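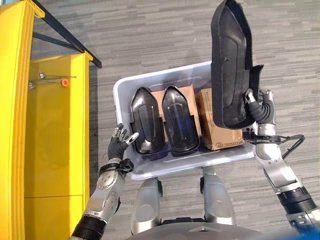 Bridport Building, Second Floor
Walkthrough checklist with comments
February 2025
Completed by Celeste Teixeira

Scope: open office, hallway, supply room, kitchenette, both stairwells. The basement and the roof are on the landlord's list and were not looked at. Items are marked OK, FIX, or WATCH. FIX items need a name next to them before the next walkthrough. WATCH items carry over.

FLOORS AND WALKWAYS

1. Carpet flat, no lifted seams or edges - WATCH
The seam outside the supply room has been glued twice. It is down at the moment. If it comes up again I would like the strip replaced.

2. Walkways clear to full width - FIX
Two chairs and a box of binders were in the hallway by the east stairs. The chairs have gone back to the meeting room. The binders belong to accounts and need a shelf.

3. Entry mats lie flat and stay put - OK
New mats since November. The old ones curled at the corners.

4. Power cords routed away from foot traffic - FIX
One cord crosses the walkway behind the printer. A cord cover is fine for now. An outlet on that wall would be better and has been requested.

STORAGE AND LIFTING

5. Heavy items stored between knee and shoulder height - FIX
Copy paper is still on the top shelf in the supply room. Move it to the middle shelf and put the holiday decorations up top. They weigh next to nothing.

6. Bins and boxes can be carried with a clear view ahead - OK
Nothing stacked higher than it should be. Reminder for the notice board: one bin per trip, and look at the route before you pick it up.

7. Shelving fixed to the wall - WATCH
The Barreto units are all anchored. The gray one at the back has one bracket with a little play in it. I tightened it by hand. Check again next time.

8. Step stool present and in good shape - OK
Rubber feet are worn but still grip. Please stop using the rolling chair to reach the top shelf.

9. Storage kept well below sprinkler heads - OK

FIRE AND EXITS

10. Exit signs lit - OK
All lit, including the one over the west door that was out last fall.

11. Emergency lights come on with the test button - FIX
The one on the west stairwell landing came on dim and went out before I let go of the button. Battery, most likely. Ostcombe handles these under the service contract and I have opened a ticket.

12. Extinguishers on hooks, pins in, gauges in the green - OK
The tag on the kitchenette extinguisher is hard to read. I copied the information onto a new tag and tied it on next to the old one.

13. Stairwell doors close and latch on their own - WATCH
East door closes but takes its time. It did latch every time I tried it. The closer may need adjusting when the weather warms up.

14. Exit doors not propped or blocked - FIX
Door wedge found at the west stairs. I took it away. This is the third walkthrough with the same comment. The door has to stay shut to keep smoke out of the stairs, and that applies on delivery days too.

15. Evacuation map posted and current - FIX
The map still shows the old wall by the meeting room. A corrected version is with the print shop.

KITCHENETTE

16. Appliances plugged directly into the wall - OK

17. Microwave and toaster clean, no crumbs built up - FIX
Crumb tray was full. I emptied it. Whoever is on the kitchen rota should do the same each week.

18. Floor by the sink dry - OK
There is an old stain under the cabinet. No drip when I ran the faucet.

FIRST AID

19. Kit stocked and in date - FIX
Short on medium bandages and burn gel. Two packs of eye wash have expired and have been thrown out. Replacements are on order from Plinidus.

20. Names of first aiders posted - FIX
One of the people on the list moved to another office. I need a new name for the back half of the floor. Training is paid and takes one day.

NOTES

Walkthrough ended at 1530. The roof access door could be heard banging in the wind from the top of the east stairs, so I passed that on to the landlord even though it is outside this list.

Open from last time: items 4 and 14. Closed from last time: items 3 and 10.

Copies to the office manager and the notice board by the kitchenette. Send corrections to me and I will add them to the file copy.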